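Drevex Field Radio: Section 4, Setting Up at a Reserve Training Post
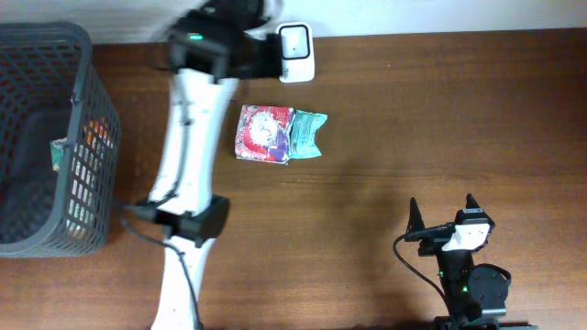

Who may load the exercise keys? The duty signaller loads them, and a second trained operator checks the key number before the set goes on air.

Last updated: September

4.1 Before you start
Fit a charged battery and the whip antenna. Use the long antenna at Vusstead, where the ridge blocks the short one.

4.2 First switch-on
1. Turn the mode knob to STBY and wait for the tone.
2. Hold MENU until the channel number flashes.
3. Select channel 79.
4. Press LOAD twice. The display reads KEY OK.
5. Turn the knob to SEC and call Waswood control for a radio check.

NOTE: If control doesn't answer, go back to step 3. Don't change power level during the check.

CAUTION: Keep 2 metres clear of the antenna on high power.

4.3 Directional mast
Point the mast to a bearing of 270 degrees and tighten both clamps. Lower it in high winds.

4.4 Closing down
1. Send the closing call.
2. Turn the knob to ZERO and hold until the display goes blank.
3. Sign the set back in with Lorraine Wainwright. On Sunday, sign it in with Savita Saxena.

Lost or damaged sets: see Section 7.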